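Vekby Chores: a README for people who hate tidying

Release notes and data card, maintained by Lærke Zoëga and Grímur Norðdahl. Last edited 25 February 2022.
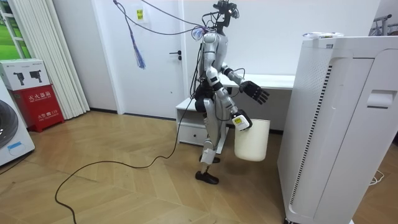
The question behind Vekby is whether a machine can do the housework yet. The short answer is no. The longer answer is 270 recordings of a machine having a go, which you may download and be disappointed by in your own time.

What is in it

270 episodes, each one a single attempt at a single chore. There are 18 chores: carrying a bucket from one side of a room to the other, clearing a desk, shutting a drawer, wiping a tabletop, moving a box to where somebody wanted it, and so on down to the dull ones. The full list is in chores.txt. We left out ironing on the grounds that we can't do it either.

Of the 270, 254 ran to the end and are labelled. The other 16 stopped early and live in a folder called leftovers. Please don't train on leftovers and then write to us.

What counts as done

A chore is done if a reasonable flatmate would not do it again. Two people mark every episode separately, and where they disagree the label is "argued". Grímur is the stricter marker. If you want cheerful numbers, use Lærke's column.

"Done" says nothing about speed. One desk took long enough to clear that the person watching it had lunch.

What we learned about buckets

Carrying is the easy part. Gripping the rim is mostly fine, walking is mostly fine, and doing both while the load swings at knee height is where opinions begin to differ. Putting the thing down gently is a separate skill, and we have given it its own label (set_down). All the buckets were carried empty. We like the floor.

Files

episodes/ holds the recordings, one folder each
labels.csv has both markers' columns and the final one
chores.txt is the wording given for each chore
leftovers/ see above

The loader is called Simon. It needs Usora version 2 or later and will complain at length if it finds anything older. Labels made in the old Zokton format can be converted with simon convert, which loses the comments column. Some of those comments were better lost.

Known problems

Timestamps from January drift a little. The drawer chore is easier than it sounds, as the drawer was usually half shut already. There are no stairs, no pets and no children anywhere in the set, so it is a poor guide to most homes.

Corrections go to Lærke. Complaints about the marking go to Grímur, who will mark them.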